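Panow 600 組立式上映スクリーン

商品一覧 > 上映機材 > 組立式スクリーン
メーカー:Gistinow
取扱区分:販売・レンタル
納期:在庫状況によります。お問い合わせください。

Panow 600は、映画祭や自主上映会など、常設のスクリーンがない会場で使うための組立式上映スクリーンです。折りたたみ式のアルミ枠に幕面をスナップボタンで留める方式で、体育館、公民館のホール、倉庫、屋外の広場などで使用できます。幕面の有効幅は600cm、枠を含めた外寸の幅は665cmです。会場の間口を確認するときは、必ず外寸のほうで計算してください。

幕面は正面投写用のホワイトマットが標準で付属します。背面投写用の幕面は別売りです。枠は共通なので、後から幕面だけを追加して使い分けることもできます。

主な仕様

形式:折りたたみ枠、スナップボタン式
幕面有効幅:600cm
外寸幅:665cm
標準幕面:ホワイトマット(正面投写用)
縦横比:シネマスコープ、アメリカンビスタの切り替えは上下マスク(別売)で対応
幕面質量:17kg(収納袋を除く)
枠の材質:アルミ
脚部:高さ調整式、左右一組
収納:枠用ハードケース、幕面用収納袋
組立人数:3人以上

設置について

組立は必ず3人以上で行ってください。枠を広げる作業は平らな床の上で行い、ヒンジのロックがすべてかかったことを確認してから幕面を取り付けます。幕面は上辺の中央から左右へ、次に下辺、最後に左右の辺の順に留めていくと、しわが出にくくなります。気温が低い会場では幕面が縮んでボタンが届きにくいことがあります。無理に引っ張らず、暖房の入った室内にしばらく広げておいてください。

脚部は枠を立てる前に取り付けます。立ち上げるときは左右に一人ずつ、背面に一人がつき、声をかけながら起こしてください。脚部の補強バーは省略しないでください。

屋外で使用する場合は、別売の屋外用控えロープセットと重りが必要です。風の強い日は使用できません。上映中に風が出てきたときは、途中であっても幕面を外すか、枠ごと倒して床に寝かせてください。なお、屋外使用中の転倒による破損は保証の対象外です。

映写距離とプロジェクター

必要な映写距離は、プロジェクターのレンズによって変わります。お使いの機種の投写距離表で、画面幅600cmの欄をご覧ください。ズームの端ぎりぎりで合わせる計画にすると、当日に客席の通路をずらすことになりがちです。前後に余裕を見てください。

Panow 600と同時にお求めの多い機材に、Nokeck投写台があります。客席の後方に置き、前列の頭越しに投写するための台で、天板の傾きを調整できます。Nokeck投写台のみのレンタルも受け付けています。

音響用のスピーカーは、スクリーンの左右に置く配置を標準としています。幕面に音響用の穴はあいていないため、スクリーン裏にスピーカーを置くと高音がこもります。台詞の多い作品を上映する場合は特にご注意ください。

お手入れ

幕面の投写側には素手で触れないでください。組立の際は付属の白手袋を使用します。ほこりは柔らかいはけで上から下へ払います。指の跡などの汚れは、水で湿らせて固く絞った布で軽く押さえ、こすらないようにしてください。アルコール、シンナー、家庭用の漂白剤は使えません。

枠とヒンジは、使用後に乾いた布で拭いてからケースに入れます。砂の多い場所で使った後は、ヒンジの隙間の砂を先に払ってください。布はマイクロファイバーのもので構いません。

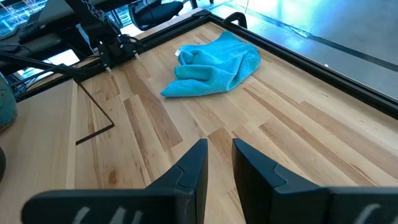

保管

幕面は投写面を内側にしてたたみ、収納袋に入れて保管します。上に物を載せないでください。長期間使わない場合は、シーズンに一度広げて折り目をずらすことをおすすめします。湿ったまま収納した幕面にはカビが生えることがあり、カビの跡は取れません。夜露の下りる時間まで屋外上映を行ったときは、持ち帰ってから室内で広げて乾かしてください。

付属品

枠本体、標準幕面、脚部(左右一組)、補強バー、白手袋、枠用ハードケース、幕面用収納袋、組立説明書(日本語)

別売品

背面投写用幕面
上下マスク
黒幕セット(側面および下部の目隠し用)
屋外用控えロープセット
重り
交換用スナップボタン
Nokeck投写台

黒幕セットは、スクリーン裏を出演者の通路や受付の荷物置き場にする場合に便利です。上映前に舞台挨拶を行う映画祭では、下部の黒幕を付けた状態でご注文いただくことが多くなっています。

レンタルのご案内

レンタル料金は、貸出日数と配送先により変わります。上映会の日程と会場名をお知らせいただければ、見積書をお送りします。7月から秋の初めまでは屋外上映の予約が集中しますので、日程が決まりしだいご連絡ください。仮予約も可能です。

配送は会場への直送ができます。ハードケースは長さがあるため、乗用車での引き取りはできません。エレベーターのない会場の上階へ搬入する場合は、階段の幅と踊り場の広さを事前にお知らせください。

返却時は、幕面をたたんだ状態でお返しください。汚れや傷に気づいたときは、ご自分で落とそうとせず、場所をメモして同梱してください。通常の使用による軽い汚れの清掃費は、レンタル料金に含まれています。

よくあるお問い合わせ

明るい会場でも使えますか。
ホワイトマットの幕面は、暗くした会場での使用を前提としています。窓のある会場では暗幕をご用意ください。屋外では日没後の上映となります。

幕面だけを購入できますか。
できます。旧型の枠をお持ちの方は、枠の銘板にある型番をお知らせください。ボタンの間隔が異なる型があります。

舞台に吊って使えますか。
Panow 600は自立専用です。吊り下げ用の金具はありません。

補修はできますか。
小さな穴や裂けは補修できますが、投写したときに跡が見える場合があります。画面の中央付近の傷は幕面の交換をおすすめしています。

お問い合わせ

販売およびレンタルの窓口はJiang上映機材部です。このページの問い合わせフォームに、商品名、ご使用の予定時期、会場の種類(屋内または屋外)をご記入のうえお送りください。組立説明書のみの事前送付も承っています。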